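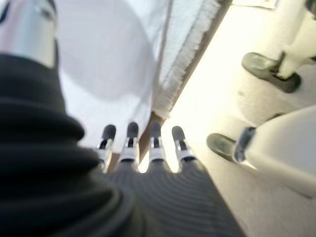

3.2 Materials and surfaces

Figure 2. White fabric with a tufted edge, beside a narrow brown strip and a pale beige surface.

The household textiles used in the study fell into two groups, plain and edged. Plain pieces had the same weave from one side to the other and a flat hem. Edged pieces carried a border that differed from the body of the cloth in thickness, texture or both. The white fabric in Figure 2 belongs to the second group. Its body is soft and pale, and the band along its side is looped or tufted.

We kept the two groups apart because they behave differently when they are folded. In a plain towel the first crease can be placed by bringing the corners together, and the layers then lie flat under their own weight. In an edged piece the border is stiffer than the middle. If two borders are stacked directly on top of each other, the folded side stands higher than the rest and the pile leans. Participants dealt with this in one of two ways. Some turned the border to the inside on the first fold. Others offset the second layer by the width of the border, so that the thick parts lay next to each other.

All textiles came from the Zwahlen household collection, which was assembled for an earlier study of linen storage and holds 1749 catalogued pieces. We drew 107 of them. Pieces with open seams, stains or missing labels were left out at this stage. Each remaining piece was washed once without softener, dried flat and stored unfolded until the day of use. Ironing was not permitted, as a pressed crease would have suggested where to fold.

3.3 Placement and color contrast

Pale cloth on a pale surface was the hardest combination for participants to square up. Several said that they lost sight of the corner and felt for it with a fingertip. In the figure, the white fabric and the beige area to its right are close in tone, and the brown strip between them gives the clearest line. Where a line of this kind was available, participants tended to set the cloth parallel to it, even when the instructions did not mention alignment. Fringed borders made this harder, as the loops did not end at an even distance from the weave. Reto Brunner suggested measuring from the last full row of weave, and we adopted this rule for every edged piece.

Alignment was scored after the final fold. A piece counted as square if no corner lay more than 20 mm from its target position. Fabian Reisinger scored the Domport sessions and Reto Brunner the Skadum sessions. Loose threads and single loops beyond the border were ignored. Pieces that slid during scoring were folded again by the same participant, and the second score was kept.

Sessions at both sites followed the order given in Section 3.1. Plain pieces came first, then edged pieces, with a short break between the groups. The order within each group was drawn anew for every participant.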